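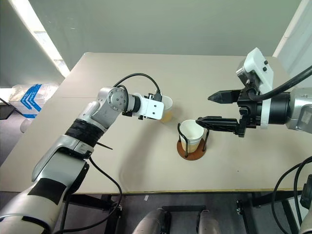 The paper cups, one of them in the wire holder.

December, evening

Up before six with the heating clicking. Porridge, then the bus, which was late, so I walked the last stretch from the bridge. Gray all morning and brighter by eleven. My left boot is letting in water at the seam again and I need to take it to the repair place before the real snow comes.

Spent most of the day on cups. I said last week I would settle what we are using for the winter supper and I wanted it done before the weekend shopping. The mugs are out of the question this year. We don't have enough that match in size, half the handles are chipped, and last December I stood at the sink until after ten washing them while everybody else was putting chairs away. So it is paper, and the paper ones from Degefa come 300 to a carton for less than I thought they would.

They are plain white with nothing printed on them, and I like them that way. The trouble is they are thin. Filled with something just off the boil you can hold one by the rim for a few seconds and then you have to put it down. Fasil said people could take two, one inside the other. That works, but it uses up double the cups and it looks mean to hand somebody a drink and then tell them to go back for another cup. He also pointed out that they stick together and then you are pulling them apart with hot tea in one. I don't know why he was arguing both sides.

The wire holder is what I like best so far. It is black wire on a round brown wooden base, so the cup stands down inside it and there is a coaster under it already. I put one on the beige table to see how it looked there and it suits it. A paper cup on its own seems like something left behind after a meeting. In the holder it looks as though somebody meant to put it there. It also keeps the ring off the tabletop. That top marks easily. I have been at the old rings with baking soda and a damp cloth and one of them has gone and the other has not.

Tsegereda came by after lunch and I showed her. She picked it up, turned it over, and asked what it cost. I told her. She put it down again. Her view is that we buy 40 and keep them for the long tables, and the people who stand around at the back can manage with napkins. I think that is probably right. We would need somewhere to store them, and they don't stack, or they stack badly. The wire catches. I tried it three different ways and each time had to shake them loose.

I also worked on how strong to make the tea. I made it in the big enamel pot, first with the loose Skollis that Nele De Smet left us, then with the bags. The loose is better but it takes watching. Left too long it goes bitter and no amount of honey fixes that. The bags I can hand over to anyone. I let the second pot go 7 minutes, and that was too much. Four is plenty. I wrote it on a card and taped the card inside the cupboard door where the last card was, and threw the last card out, as it was for the old pot and nobody could read my writing on it anyway.

For the children there is apple juice, warmed, with a cinnamon stick. Fasil thinks the children will not drink it warm. His did not, he says. Mine always did. I am going to have a jug of each and see which empties first. White cups are good for this because you can look in and tell the paler drink from the darker one without sniffing at everything. Still, I ought to mark the jugs. Masking tape will do.

Must also remember not to fill them to the top. A little over half is enough, and they can come back. Last year people were walking the length of the hall with full mugs and their elbows out, and Ayantu Fikre ended up with most of one down her good coat. She was very nice about it. I sent it to the cleaners and it came back fine except for the lining.

Called Ayantu Ejigu at four about the bread. She will do the flat loaves and the seeded ones, and wants to know by tomorrow night if we need the sweet ones too. I said yes without asking anybody. I will tell Tsegereda in the morning. She also has a box of tea lights left over from her sister's wedding that we are welcome to. I would take them for the windowsills but not the long tables, where there will be paper everywhere.

Then the list, which I am copying here because I lost the last one:

Cups, one carton, Degefa
Wire holders, ask again about the price for 40
Napkins, the thick ones
Honey, two jars, and a squeeze bottle so there is no spoon standing in it
Cinnamon sticks
Masking tape
Lemons
Bin bags
Something for the table by the door, cloth or runner
Dish soap (we will still have the pot and the jugs)

The man at Degefa says the holders come from a workshop out at Drokau and he can have more in ten days. That is cutting it close. If they don't arrive I will use the saucers from the top shelf. The cups sit on those well enough, but there is nothing to grip, so it doesn't solve the hot fingers. I could look for cardboard sleeves. I saw some once at the Clolel market, plain brown, tied up in bundles, but I have not been out there since the summer and the stall may have changed.

Dropped in at the library on the way home to return the bread book, one day over. No fine. Took out a detective novel I have read before and only knew it by the dog in the second chapter. Going to read it again.

Supper was the rest of the lentils with an egg. I had drunk so much tea by then that I could not face a cup of anything, so water. My fingertips are still a bit sore from holding cups by the rim.

Nele rang at eight. She can come to the supper after all, on the early train, and will bring more of the loose tea if I want it. I said to bring it, and I will make one pot properly for the people who care and do the rest with bags. She asked if she could sleep on the couch and I said of course. The couch needs clearing first. It has the winter curtains on it, which I took down to hem and have not hemmed.

She wanted to know what she could do on the night. I have put her on pouring. She has steady hands and doesn't chat while she does it. Fasil can do the juice, and then he can see for himself about the children. Tsegereda will be on the door with the coats as usual. That leaves somebody to go round with a tray and collect the used cups, and I forgot to ask anyone. Could be me. Paper ones can go straight in the bag if people have finished what is in them, but they never do, there is always a mouthful at the bottom. A bucket, then, to tip them into first. Add a bucket to the list. There is the blue one under the stairs if it has not cracked.

Still to decide about the tablecloths. The long tables look bad bare, with all the old pen marks, but the cloths have to be ironed and they slide about. The beige one I would leave as it is. With the holders on it, it does not want a cloth.

Tomorrow: boot, bread answer, ring the man about the price. Curtains if there is any daylight left when I get in. Raining now, I can hear it on the porch roof. Bed.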